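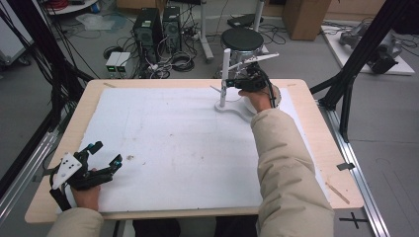
The paper table, with the white stand up towards the far corner and both padded sleeves hard at work.

Home | Galleries | Workshop | Huncombe | Contact

Tuesday, January 26, 2021
By Ashraful Pathirana

The long room at Huncombe in winter

I have been meaning to put up a gallery of the long room since we moved in, and have put it off for the usual reason, which was tidying. The tidying has not happened. You are getting the gallery anyway, one picture to start with and the captions for the bits of it people keep asking me about.

The table. Light wood, and a good deal nicer than anything we had at Gruna. We cover it with one big sheet of white paper, which stays clean for as long as it takes to walk back from the kettle. This sheet has its grey smudges already and a small brown speck near the middle. I have my theories about the speck. Tea is the front runner.

The white stand. Curved base, upright post, and a thin white rod going off at a slant from the top. Three people have now asked me if it's a lamp and one if it's art. It lives on the paper and gets moved every time somebody wants the paper.

The stick. Thin, wooden, lying on the bare edge of the table on the right. Every workshop has a stick. Throw it out and you will want it by teatime.

The stool. Round black top, metal base, over at the back beyond the table. It came from the Nkosi clearance along with a box of hinges we have yet to find a door for. Comfortable for as long as a phone call, provided the phone call is short.

The two towers. Black computer cases, side by side on the grey floor in a nest of cable. The little beige boxes in front have green lights, and I like a green light. I bought 3 packets of cable ties from Tredon in the autumn, and I'd be glad to hear from anyone who knows where they went.

The cross on the floor. Black tape, bottom right. Stand on it by all means.

The jacket. Beige and padded, and the correct thing to wear. The heating bill for the last quarter was £363 and I couldn't tell you which room had the benefit of it.

More pictures in February, when the shelf with the red cables gets a caption of its own. I may sweep first — no promises.

Previous gallery | Next gallery | Back to top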